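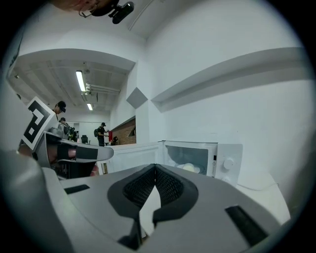
Figure 1. Gray hand-held gripper, with a second one reaching in from the left.

Dry Food Storage in Shared Student Apartments
Craddock College, Housing and Home Studies, Term Project Report
Submitted January 24, 2022

Summary

This report looks at how students in shared apartments store dry food, how much of it gets forgotten, and whether small changes to a kitchen cabinet make a difference. We studied 30 apartments in Gornton, all within walking distance of the college. Each apartment was visited two times, and the people living there kept a log for seven days between the visits. We recorded about 1,000 packages. Duplicate items were the most common problem, followed by open packages with no date on them. Insects and moisture came up much less often than we had expected. Apartments that kept one shared shelf for basics had fewer duplicates than apartments where every person had a separate shelf.

Background

Most students at Craddock move out of the dorms after their first year. The usual next step is an apartment in the Driseck blocks or in one of the older houses near the river. The Driseck kitchens were all built to the same plan. They have a short counter, a row of wall cabinets, and one deeper cabinet at floor level. The older houses vary a lot, and a few have a real pantry.

Dry food is easy to ignore. Milk smells when it goes bad and bread grows mold, so people deal with them. A bag of lentils can sit at the back of a shelf for years without bothering anyone. Nearly all the household waste material we read for this course was about fresh food. Dry food was mentioned in a line or two, usually with advice to buy less of it. We wanted to know what was really on the shelves before repeating that advice.

One of us had also moved out of a Driseck apartment in July and found several open bags of the same rice behind a soup pot. That was the start of the project.

Research questions

We started with a long list and cut it down. The questions we kept were these:

What kinds of dry food do students keep, and how are they packed?
How often does the same product appear more than once in an open state?
Do people know what is in their own cabinets?
Does the way shelves are divided between roommates change any of this?

We dropped a question about cost. People did not keep receipts, and guessing prices from the Zotberg store website would have given numbers we could not defend.

Method

We found apartments through a notice in the laundry room of each Driseck block and a post on the class message board. Anyone in shared housing could join if all of the roommates agreed. Students living alone or with their parents were left out.

At the first visit we asked each person to write down, without looking, every dry item they thought was in the kitchen. Then we emptied the cabinets onto the counter or a table and listed the contents. For each package we wrote down the type of food, whether it was open, how it was closed, and the printed date if there was one. Everything went back where it came from. We did not give advice at this visit, although we were asked for it often.

During the log week, the roommates marked on a sheet taped to the cabinet door each time they opened a new package or finished an old one. At the second visit we collected the sheet, checked the cabinets again, and asked a few questions about habits.

We treated flour, sugar, rice, pasta, dried beans, cereal, oats, crackers, tea, and spices as dry food. Cans and jars were left out. We argued for a while over instant noodles and decided to include them, and they ended up being the item found in the most kitchens.

What we found on the shelves

Pasta, rice, and instant noodles were almost everywhere. Flour was common too, but it was often old and often full. Several people told us they had bought it for one recipe. Spices had the widest spread of dates of anything on the list, and many jars had been left behind by earlier tenants.

Most open packages were closed in a weak way. Folding the top over was the usual method. Rubber bands and clothespins came next. Hard containers with lids were present in many kitchens but were used mainly for leftovers in the refrigerator. When we asked about this, people said the containers were too small for a full bag, or that the lid was missing.

Duplicates were the clearest result. A typical Driseck kitchen had more than one open bag of pasta in the same shape and more than one open box of the same tea. In apartments with separate shelves, each roommate usually knew about their own bag and had no idea about the others.

The written lists from memory were short. People remembered what they had cooked with that week and forgot baking items almost completely. Items on high shelves and items in the deep floor cabinet were missed most often. The deep cabinet was a problem in every Driseck kitchen we visited. Things put in the back stayed there, and the front filled up with bags and large pots. 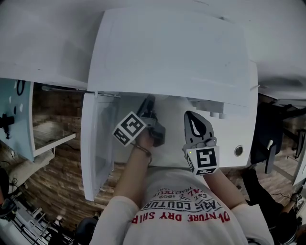
What should be stored at the back of a deep cabinet?
Large, sealed packages that will not be needed for a while, such as an unopened bag of rice, with a note on the inside of the door saying they are there.

Shelf arrangements

We sorted the apartments into groups based on how the roommates shared space.

Separate shelves. Each person had a shelf and bought everything for themselves. This was the most common arrangement. It avoided arguments about who had eaten what, and people liked it for that. It also produced the most duplicates, and the shelves belonging to people who rarely cooked were crowded with things they did not use.

Fully shared. Everyone bought food for the apartment and anyone could use it. We saw this mostly in the older houses, where roommates had known each other for a long time. Duplicates were low. The complaint here was about money, with one person often feeling that they paid for more than their part.

Shared basics. Rice, pasta, flour, sugar, oil, and salt were bought together, and the rest was separate. This group was small, but it had the best results on nearly every measure. People in it also remembered more of what they owned. The shared shelf was normally at eye level, which may explain part of the difference. We did not plan for this and cannot separate the effect of the shelf height from the effect of the sharing.

Dates

A printed date on dry food is usually a "best by" date. It is a statement about quality. Many students read it as a safety limit and said they threw out pasta or oats as soon as the date passed. Others paid no attention to dates of any kind, including on whole wheat flour and nuts, which contain oils and do turn rancid. Both groups would be helped by the same simple information, and neither had been given it. A page in the housing packet that students receive at move-in would be a good place for it.

Food moved out of its original package was almost never labeled. Some people could tell us when they had filled a jar, but most could not. We found a few jars of white powder that the roommates could not identify between them. These were thrown out during the visit at the roommates' request and are marked as unknown in our tables.

Changes that people tried

After the second visit we gave each apartment a one-page sheet of suggestions, and we asked them to tell us later if they used any. Not everyone answered. From the replies we received, writing the opening date on the package with a marker was the change most people kept up. Keeping a list on the cabinet door worked while the list was new and then stopped. Turning a shallow cardboard box into a drawer for the deep cabinet was popular, and we received more comments about it than about anything else on the sheet. The box can be pulled out whole, so nothing has to be moved from the front to reach the back.

Nobody bought new containers, and we are glad that we did not recommend it strongly.

Limits of the study

The apartments were volunteers. People with very messy kitchens may have stayed away, and some who joined may have cleaned before we came. The log sheets were filled in unevenly, and a few had clearly been completed all at once on the last evening. Our study took place during the school term, when students shop in small amounts. The weeks before a break could look different.

We also had trouble agreeing on what counted as a duplicate. Spaghetti and linguine were recorded as different items. Brown rice and white rice were too. A stricter or looser rule would change the totals, but we think the order of the groups would stay the same.

Recommendations

For students: agree on a short list of basics to buy together, and keep them on the shelf that is easiest to see. Write the date on anything you open. Check the deep cabinet before you go shopping.

For the housing office: add a page on dry food and printed dates to the move-in packet. Clear the cabinets between tenants, including the spices.

For a later project: repeat the visits just before summer move-out, and record what is thrown away as well as what is stored. The blank log sheet and the coding list are attached at the end of the printed copy.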